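Cell 2 — pre-session check, desktop strip-down task
Site: Revness, back bay
Checked by: Zane Siliņa. Second pair of eyes: Karim Tawfik
Friday, started 07:40
Mark OK / NOT OK / N/A. Comment on anything that isn't a plain OK.

1. Floor and access
Walkway clear both sides — OK
Trip hazards — NOT OK at start, extension lead across the gap by the door. Moved. Please stop putting it back there.
First aid box stocked — OK, plasters low
Extinguisher in date — OK

2. Emergency stops
Pendant stop — OK, tested with arm moving slow
Desk stop — OK
Foot switch — OK but sticky. Second press needed once out of 9 tries. Reported to Birutė, wants it swapped before the next long run. Carry on in the meantime, desk stop in reach of whoever is driving.
Reset only after both people say clear — OK

3. Arm
Mounting bolts, paint marks lined up — OK
Joint noise — OK
Speed limit set for teleop — OK, checked on screen, not just taken from the last sheet
Home position clear of the table — OK
Cable run to the wrist — OK. Enough slack with the wrist turned right over. Watch it on the far side reach, it's the one move where it goes tight.

4. Gripper
Fingers tight, no play — OK after nipping up one screw
Finger pads — worn at the tips, still in limits. Change at 3000 grasps, counter says 1510.
Force limit — OK, low setting for anything near boards or cables
Drops part on power loss? — N/A today, nothing heavy being lifted

5. Workpiece
PC tower on its side, side panel off, drive cage end within reach of the gripper.
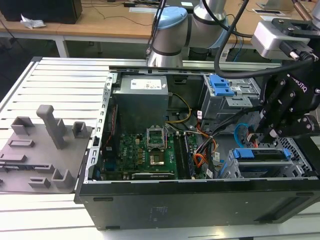
Item 5. Tower on the table, gripper fingers down by the blue SATA cable and the lower drive cage.

Mains lead off and out of the room — OK. Not just switched off, out.
Power supply left to stand before anyone reaches in — OK, overnight
PSU casing stays shut, nobody opens it, not part of the task — OK
CPU socket empty — OK. Bracket is up on this one, keep fingers (yours and the robot's) away from it. Styliani asked if it should be folded down, I'd say yes but then it won't match the earlier episodes. Left up, ask her again Monday.
Sharp edges on the chassis — NOT OK, burr on the inside lip. Filed, wiped out with a damp cloth, rechecked by Karim. Gloves for resets regardless.
Loose screws inside the case — OK, looked with a torch
Case stays put when nudged — OK, slight creep after a hard pull on the drive. Re-seat between episodes.

6. Fixture tray
Sits flat, doesn't slide — OK
Printed holders, cracks — OK. Hairline on an older tray, that one's binned.
Tray at the left side of the table, same as reference — OK

7. Recording
Fixed camera clamp tight — OK
Lens wiped — OK
View matches reference shot — OK second go, had drifted
Wrist force and joint data both logging — OK, did a dummy episode and played it back
Clock sync — NOT OK first try, drift on the Stillov logger. Restarted, fine since.
Disk space — OK for today, tight for the week after
Task wording typed in before recording — OK. Use the wording on the card, word for word. Last week we had "pull out drive" and "remove the drive" for the same thing and Rukeck sent the lot back for relabelling.

8. People
Two present at all times — OK
Driver briefed — OK, Zane Priedītis (other Zane, put full surname on the log pls)
Breaks — swap driver after 38 episodes or when the hands get tired, whichever comes first. Some of the bad grasps in March were just tired people.
Hands out of the case before "go" is called — OK. Say it out loud, nodding doesnt count.

Failed episodes — keep them, tick the fail box, write one line on what went wrong. Don't delete. Slips and missed grabs are useful for the training set as long as they're marked.

Stop the session if: foot switch fails twice running, anything pinches a wire, any smell of hot plastic, or the tower shifts enough that you need to chase it.

Open items
Foot switch — Birutė
Finger pads, order spares — Karim
Plasters — me
Socket bracket up or down — Styliani to decide
Disk for next week — Zane P.

Released for recording 08:25, low speed only till the foot swich is changed.
Z. Siliņa / K. Tawfik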